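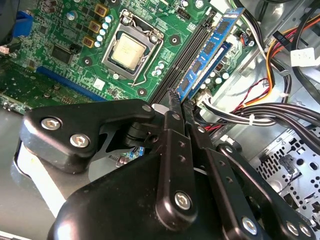
Vi Practice Desktop, open-side tower for memory and board training
Sold by Nument

The Vi is a used desktop computer, prepared by our workshop for people who want to learn how memory modules are fitted and removed. The side panel is taken away and no cooler is mounted on the processor, so the board can be reached easily from above.

Please note that this is a training unit. It is not for daily computing and we do not supply it with a system installed. Signs of former use, such as dust or worn stickers, are normal and are not a reason for return.
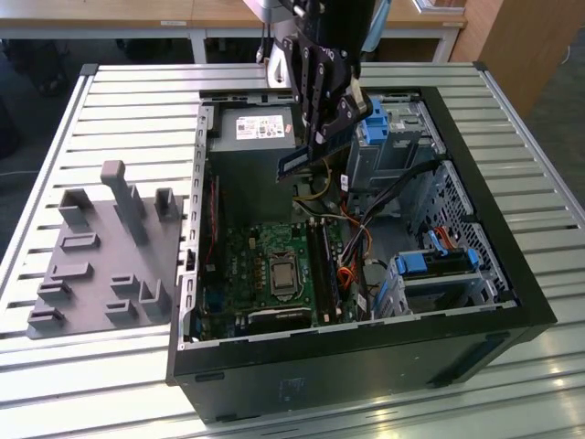
We recommend to lay the tower on its side on a flat and stable table, with the open side facing up. Disconnect the mains cable before you touch anything inside. Hold each module by its edges, compare the notch with the slot, and press evenly until the latches close.

What is included:
Tower with green motherboard, processor and power supply
2 memory modules
Printed guide by Lâm Hứa

Item details:
Condition: used, checked by our workshop
Practice guarantee: 60 days
Spare modules: sold separately, under the name Baltlow

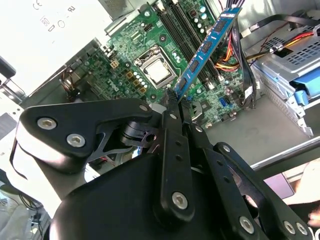
Blue memory module above the board, DIMM slots to the left.

Schools which order several units can ask for a common delivery. Our partner Drorka takes back old units for spare parts, please write to us before sending.

Page updated: Nov 1, 2025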